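4.3 What the bag task did to our equipment budget

I promised in the introduction that I'd come back to money, so let's do that. Most of the papers I read when we were planning Leluvau gave a parts list in an appendix and stopped there, and I spent a good part of October trying to work out from those lists what we'd need for a whole season of recording. I got it wrong in both directions. We overspent on things that never broke and had no money left over for the things that did.

Our starting point was the two-arm station in the Wuston lab. I'm leaving the arms themselves out of this section. They came out of a capital line that was settled before I joined, and what I can speak to is everything we had to buy, replace or set aside on top of them. For the grocery tasks that came to $2,353 over the project, consumables included, and I'd signed off on a plan that split the money in a very different way from how we ended up spending it.

The original split was simple enough. Half for cameras and mounts, a quarter for spare fingers, and the rest for "props," a word I typed without thinking very hard. Thin plastic bags were under props. I'd figured a bag was a bag (they're practically free!) and that one packet would last us. What I hadn't planned for is that a thin bag changes every time you handle it. The film creases and softens, the handles stretch, and after enough grasps it doesn't behave like the bag you started with. If you want your episodes to be comparable you have to retire bags on a schedule, and a schedule means a stock, and a stock means a line in the budget.
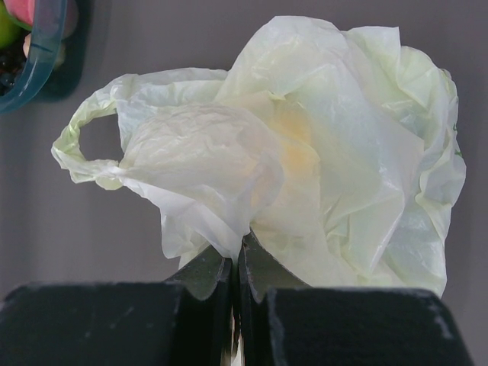 Figure 4. Thin carrier bag pinched at its gathered point between the fingertips, wrist camera view.

We settled on a supply of 300 bags, all one type, bought in a single order. I'd strongly suggest the single order. Our pilot used whatever we had in the drawer, and the mix of film weights made the pilot numbers close to useless for planning. A bag with stiffer handles lets you be sloppy with the approach, and a softer one punishes you for the same motion, so we couldn't tell if the policy was getting better or the drawer was getting easier. When I added it up, the bags were still one of the cheapest lines we had. They just needed to be a line.

Fingers were the opposite story. I had read warnings about fingertip wear and ordered accordingly: a full box of spare pads and shells from Firnik, enough to swap every pair several times over. Thin film turns out to be gentle on them. We logged scuffs and not much else, and most of that box is still on the shelf with the tape on it. If your tasks are all soft goods, buy one spare set per gripper, write down the reorder code, and put the difference somewhere else. If you're going to be doing cans and jars in the same season, ignore me and buy the box.

Now the second arm. This is the part of the plan that got argued over the longest, and the notes on it below are mine, so I've put my name on them and people can blame the right person.
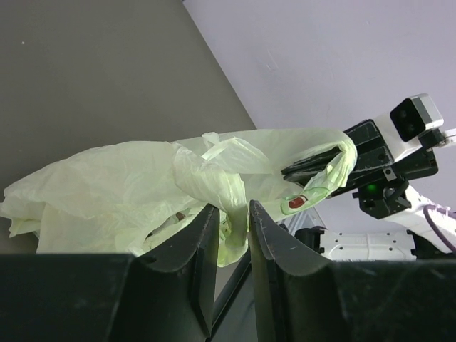 Devendra Pathak

My view going in was that a bag needs two grippers and that it was silly to cost it any other way. One side holds, the other side works. With a single arm you end up paying for a fixture to do the holding, and then you pay for the person who resets the fixture, and that second cost keeps coming back for as long as you record. I priced a clamp stand and a hook rail as the single-arm option. Neither was expensive. The reset time was, and once I charged operator minutes at our normal lab rate, the fixture plan stopped looking like the thrifty choice.

There are costs on the two-arm side that I left out of the first draft, though, and I should own up to those. Cabling is one. Every arm has its own cable run with enough slack to reach the far side of the table, and slack gets snagged, pulled, and replaced. I'd now budget spare cables before spare fingers, without hesitation. Calibration is another one. We lost whole mornings to it, and mornings are money even if they never show up on an invoice. Then there's camera time: wrist views on both sides plus a fixed view means more storage, and I had us on a storage plan sized for one stream. We outgrew it early and paid the upgrade price, which was higher than the price we'd have paid at the start.

On storage, my honest mistake was treating it as an IT matter. I sent an email, got a quote, and never asked what the quote assumed.

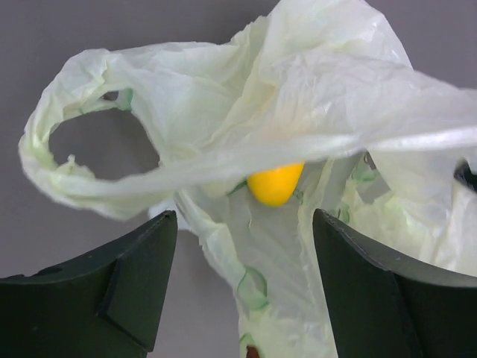 One comment on the circulated draft argued that all of this makes the case for renting, and that a group with a single soft-goods task should lease a finished station by the month and hand it back, bags, cables and all. I've thought about that one quite a bit. For a short season I think it's right, and I wish we had priced it. The quote I got from Gough after the fact would have covered a two-month stretch for less than we spent on finger spares and storage together. Where it falls apart for us is rework. We went back and re-recorded 211 episodes late in the project, after the bag retirement rule changed, and with a leased station we'd have been waiting in line for it. So my answer is that you lease if you're sure you'll only pass through the task once, and I've never been sure of that in my life.

The other thing I'd change is how we paid for the table setup itself: the surface, the walls, the rail, the containers that go on it.

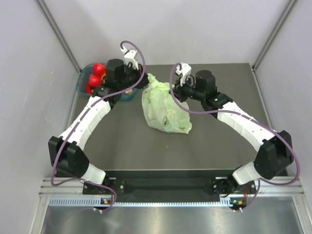

I had that down as a one-time cost, and it mostly was, except that every layout change ate a few parts and a few hours. Brackets got moved, holes ended up in the wrong place, and a container that fit last month's task was too tall for the next one. None of these purchases was big enough to need approval, so they went on a lab card and I only saw them when I sat down to write this. A small monthly allowance for refitting would have caught them, and I've put one in the plan for the next phase.

For groups doing a similar budget, the order I'd fill in the sheet is operator time first, then storage, cables, bags, refitting, and fingers last. Section 4.4 gives the same costs broken down per recorded hour, with the pilot left out.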